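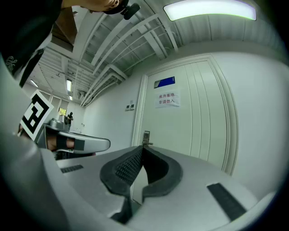

Lukport workshop hall back in use after ceiling work

25 February 2020

The workshop hall on Pai Street in Lukport is open again after a winter of work overhead. The suspended ceiling has been taken out for good, and the steel beams and ductwork that were hidden above it have been left in view and painted white along with the rest of the ceiling.

The job started in October, when a leak from the roof brought down a section of tile near the back of the hall. No one was in the building at the time. An inspection found the metal grid holding the tiles had rusted in several spots, and the owners, Tidetti Properties, decided to strip out the whole thing and leave the space open to the roof.

"We got quotes for putting the tiles back and quotes for leaving them out," said Gilmar Rocha, who manages the building for Tidetti. "Leaving them out cost a bit less. Then the painter told us how long it takes to paint ducts, so in the end it was close."

The hall was closed for five weeks in all. During that time most tenants worked from a borrowed unit in Narkport, where there was less space and only one loading door. Two of them stayed in the front offices in Lukport and put up with the noise.

Lighting took up a good part of the budget. Fluorescent fixtures were rehung under the beams, and smaller lamps were put in where the long ones would not fit. Rocha said the white paint has made more of a difference than the lamps. The old tiles had turned gray over the years, and people working at the benches used to bring in their own desk lamps on dark afternoons.

The walls were also painted white. Tenants were asked beforehand if they wanted another color, and a pale green got a few votes, but the painter already had enough white left from the ceiling to do most of the job.

Heating is the one open question. With the tiles gone there is more air to warm, and the first mornings back were chilly. The thermostat has been moved away from the loading door, where it used to pick up a draft every time a delivery came in. Rocha said he wants to see a full month's bill before deciding on anything else. A ceiling fan has been suggested to push the warm air back down.

Sound is different too. The tiles used to soak up some of the noise from the benches, and a few tenants have asked for soft panels on the long wall. Tidetti has agreed to try panels on one section first. The building rules have not changed in the meantime: saws and compressors are to be shut off by 6 p.m., and radios are to be kept low at all times.

The hall has 22 benches, all of them rented before the closure. Tenants were not charged for the weeks they were out, and every one of them has renewed. There is a short waiting list, kept at the front desk. Anyone who put their name down before October should stop by to confirm it, as the old list was on paper and part of it got wet in the leak.

Bench numbers are the same as before, but the storage shelves have been moved to the wall next to the restrooms. Boxes that came back from Narkport without a name on them are being held there until the end of March. They include clamps, extension cords and a good set of chisels.

Work on the roof itself is finished, apart from the gutters on the parking lot side. Those will be replaced when the weather is warmer. The job is expected to take two days, and the side entrance will be closed while the ladders are up. Tenants will get a note with the dates, and deliveries should go to the front on those days.

The front desk is open from 8 a.m. to noon. Questions about benches, shelves or unclaimed boxes can be left there in writing.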